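How to Bring Robot-Assisted Suturing Into a Surgical Skills Lab Without Losing Your Bench Staff

By Blažena Malý, bench lead, Hindamport Surgical Training Center

We moved our closure work from hand stitching to two-arm robotic stitching in July. Most of what I read beforehand covered the equipment. Very little of it covered the people who had been doing the work by hand and who would now be sitting at a console, or standing next to it with a tray. These are the steps we follow now, including two we got wrong the first time.

Step 1. Write down who does what today

Do this before any training starts. Our list had 16 tasks on it, from thawing tissue to logging the finished pads. Mark each one as staying the same, changing, or going away. In our case only two went away. Five changed a great deal, and those were the ones people wanted to talk about.

Hold the talk with everyone in the same room. We told the day crew first and the Saturday crew heard it in the hallway, and it took weeks to repair that.

Step 2. Split the job into console and bedside

The console operator drives both instruments. The bedside tech loads suture, swaps instruments, watches the drapes and the cables, and calls out anything the operator can't see. Rotate people through both seats. If the same two people always get the console, the bedside seat becomes a lesser job within a month, and you will have trouble filling it.

We use a half-shift rotation. The log is kept in Bukville, our scheduling program, under the person's name and not the machine's.

Step 3. Teach thread handling before knots

New operators want to tie knots on the first day. Hold them back. An experienced hand stitcher judges tension by feel, and at our console that feel is missing. They have to learn to read it from the thread itself: whether it lies slack, how it bends near the jaws, and whether the tissue edge starts to lift.

Start with passing the strand from one instrument to the other, close to the wound, at low speed. Repeat until the operator can do it without tugging the tissue.

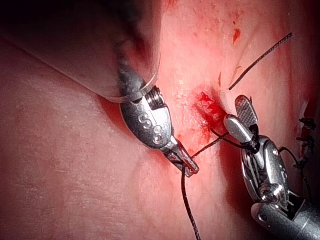

Suture held in the left jaws, with the right jaws partly open beside the incision. Three tied knots at right.

Points to check during this stage:

Keep the receiving jaws open until the strand is between them.
Move one instrument at a time.
Leave enough slack that neither instrument pulls on the wound edge.
Stop and say so if you lose sight of a jaw tip. The bedside tech should never have to guess why the arms have stopped.

Step 4. Set the loop, then tie

Once passing is steady, move to loops. Lay the loop wide and flat over clean tissue, away from finished stitches, where the tails can catch it. Bring the jaws in open. Close them on the strand you mean to take and no other, then draw down slowly.

Hand stitchers tend to make the loop too small, which is a good habit at the bench and a poor one here. Tell them so early. Two of our best people thought they were failing when they were only using a size that suited their fingers.

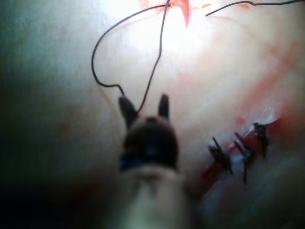

STAFFING AND SCHEDULES

Step 5. Plan for slower weeks

Output drops at first. Do not add a quota during the changeover. We stitched 1224 practice closures before we set any target, and the target we set then was lower than the one management had penciled in.

Keep one hand-stitching bench open. We call ours Fastholm, after the old building. People use it to stay in practice, and it is where closures go when the robot is down for service. It also means that nobody's skill is written off the day the machine arrives.

Step 6. Change the job descriptions and the pay grade together

Console time is skilled work and so is bedside support. If duties change in July and the grade review is put off to the next budget, you will lose people in between. We lost one. The review form we use now is the Jafarzadeh sheet, which lists the old task, the new task and the training hours side by side. Staff fill in their half first.

Step 7. Fix the breaks

Bench work used to break itself up, as people got up for tissue, for thread, for the sink. A console operator can sit through a whole session without noticing. We stop every 45 minutes and the bedside tech has the authority to call it. Neck and eye complaints went down after that. Wrist complaints, which had been our main problem for years, went down too.

Step 8. Review after 3 months

Go back to the list from Step 1 and ask each person to mark it again on their own. Compare the two. Ours showed that thread loading had become the most disliked task in the lab, so we now share it between both seats at the start of each shift.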